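Zadside Football Club

Zadside Football Club is a semi-professional association football club based in the riverside district of Zadside. The club plays in the second tier of the regional league and has its home ground at Guerreiro Park, which it shares with its own women's and youth teams. Home matches are played in black shirts and white shorts.

History

The club was formed through the merger of two works teams, Hetex Athletic and Gurkico Rovers, whose grounds stood on opposite banks of the river. Hetex Athletic had the larger membership, while Gurkico Rovers held the lease on the better pitch. The merged side kept the Rovers' ground and the Athletic's league place, an arrangement that caused some ill feeling among supporters of both and led to a short-lived breakaway team.

Zadside spent its early seasons in the lower half of the table. Promotion to the first tier came after a play-off decided in extra time, and the club remained there for four seasons before a points deduction for fielding an unregistered player contributed to its relegation. It has not returned to the top tier.
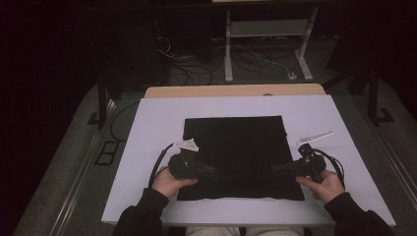 Ground

Guerreiro Park has one seated stand, on the west side, with 327 seats. The remaining three sides are open terracing, of which the north end is reserved for visiting supporters when segregation is required. The highest attendance recorded at the ground is 654, for a cup tie against a first-tier opponent. Floodlights were added after the league made them a condition of entry for evening fixtures — before that, midweek matches were played at a neighboring club's ground.

The pitch slopes toward the river end and has been closed by flooding on several occasions. Drainage work was carried out beneath the south penalty area, although late winter postponements still occur.

Player records

The club's appearance record stands at 411 competitive matches, held by a goalkeeper who joined from the youth section. Matches played for the two predecessor teams are not included in official totals.

Rivalries

The club's main rivalry is with Hetex Town, a later team with no formal link to Hetex Athletic. The sides meet in a preseason friendly each August, in addition to any league fixtures. The friendly is played at alternating grounds, and gate receipts are divided equally between the 2 clubs.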